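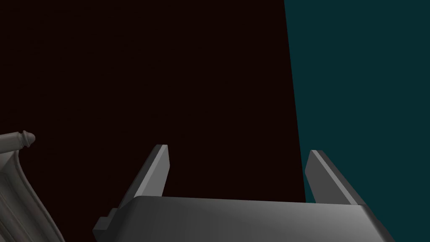
Section 2. Filing a lobbyist disclosure in Akgate

1. Sign in with your registration number and choose New Report.
2. Enter each contact with a state legislator or staff member. List the bill number, if any.
3. Add gifts and meals over $20. Attach receipts.
4. Select Review, correct any lines in red, then Submit.

Note: Drafts are deleted after 40 days.

Caution: A submitted report can't be edited. To change one, file Form 643 with the Zavstead ethics office.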